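Reading a paper on two-armed robots: what does "success over held-out layouts" mean, and should I believe it?

Posted by Starkness, 23 August 2023

Hello all, first time posting in this section, so please be gentle with me. I teach high school chemistry and I've gotten pulled (happily!) into a reading group with some folks who work on robot learning. We're going through a write-up on teaching a two-armed robot to do simple bench chores, things like picking up a beaker and pouring it into another one, and I keep getting stuck on the results section.

As I understand it, a person guides the arms through the task over and over, the cameras and joint positions get recorded, and then a model is trained to copy what the person did. They collected 213 demonstrations. Then they ran the trained model 40 times, and they report one number for layouts that were "in distribution" and a much lower one for "held-out layouts." The task is split into 4 stages (reach, grasp, move, pour), and there's a score for each stage too.

What I can't work out is what counts as a layout. Is it where the beakers are standing? Or does it include all the other stuff on the table? I was lucky enough to be shown around a lab that does this kind of work, and the table was a good deal busier than I'd pictured from reading the paper, which is partly what got me wondering.

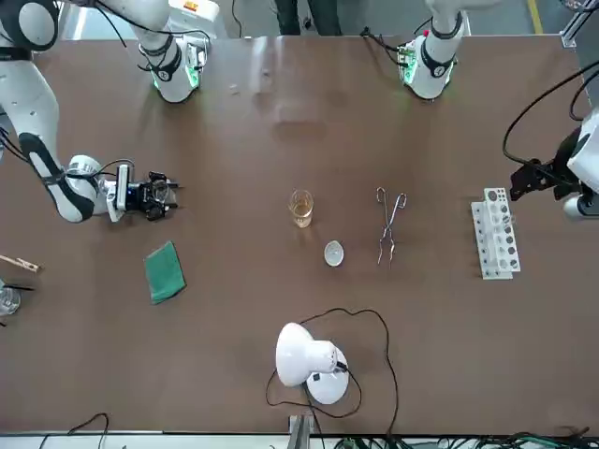
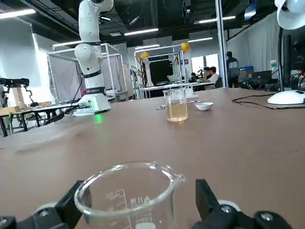 So my real worry is this. If the lamp and the cloth and so on stay in the same spots during all the recording, couldn't the model be leaning on them without anyone meaning it to? My students do something similar. They learn that the acid is always in the bottle on the left, and then I move the bottles and, well, you can guess. I'd love to know whether the method guards against that, or whether I should read the lower number as the one that matters. Also, please tell me if I'm misreading the stage scores, because they don't multiply out to the overall score and it's been bugging me all week.

Thank you in advance, and sorry for going on so long!

Caoimhe Gilmartin

What a nice thing to bring here, and don't apologize for the length, I'm about to match you.

You have the general idea right. It's usually called imitation learning or behavior cloning, and the weakness you've spotted is a well-known one. The model gets camera pictures and has to put out arm movements, and it will use whatever in those pictures helps it predict the next movement. If the lamp base always sits the same distance from the beaker, the lamp is a perfectly good clue as far as the training is concerned. The usual name for this is a spurious correlation, or sometimes "causal confusion" when people want to be fancier about it.

On "layout," you really do have to dig in the appendix, I'm afraid, and some papers don't say. I've seen it used 3 ways: only the objects in the task get moved; the task objects and the clutter both get moved; or everything is moved and new clutter that wasn't in the training data is brought in. Those are very different tests! A drop between the two scores means something different in each case, so I wouldn't compare it with another group's drop until you know which kind you're looking at.

Wrist cameras help some. A camera up near the fingers sees the thing being held at close range for most of the motion, so there's a stronger signal to learn from than in a wide view of the whole table. They don't cure it, though. A wrist camera can still take in a lot of room behind the table, windows and people and all, and the background can turn into a clue just as easily. If the paper has an ablation table (the one where they remove one piece at a time and run it again), look for a row with the wrist views taken out. That row would tell you more than anything I can say.

Now the stage scores. Check whether each one is "out of all runs" or "out of the runs that got this far." If it's the second kind, they should multiply out to the overall number, give or take rounding. If it's the first kind, they shouldn't, and the last stage on its own ought to be close to your overall score. My bet is you've been multiplying the first kind. I did exactly that with the first paper I read and was quite cross with the authors for an afternoon.

One more small thing, on the size of the test. With 40 runs, each single run moves the score by two and a half points, and if those runs were split between the two conditions it's more than that. So a big gap is worth taking seriously and a small one may be luck. I'd want to see error bars, or at least the raw counts.

Jolteo

depends on the paper. post the title? also check if the person resetting the table between runs knew which model was being tested, that matters more than people think

Malinowski

Agree with Caoimhe on most of it. I'd add that 213 demos isn't many for pouring, especially with clear glass, which depth cameras are bad at. If they only used regular color cameras that's less of a problem, but the liquid level is still hard to see from some angles. I'd look at how they decided a pour was a success. Some groups weigh the beaker afterward and some just have a person watch and say yes or no. A yes/no from a person is fine, but then "poured" can mean most of it got in there and a bit went on the table.

For your lamp question, there's a cheap test. Leave the beakers exactly where they were in training, move only the clutter, and run it again. If the score falls, you have your answer. Ask the authors if they tried it, they often have and it just didn't make it into the paper.

Related posts
How many demonstrations are enough for a two-step task?
Wrist camera or overhead camera if I can only have one
Reading error bars on small robot trials
Reading group picks for September
Clear glass and depth sensors, any tricks?

We use cookies to keep you signed in and to remember your settings. By continuing to use Clirkitz you agree to our cookie policy. Accept / Manage settings

Copyright Clirkitz Community Help | Contact us | Back to top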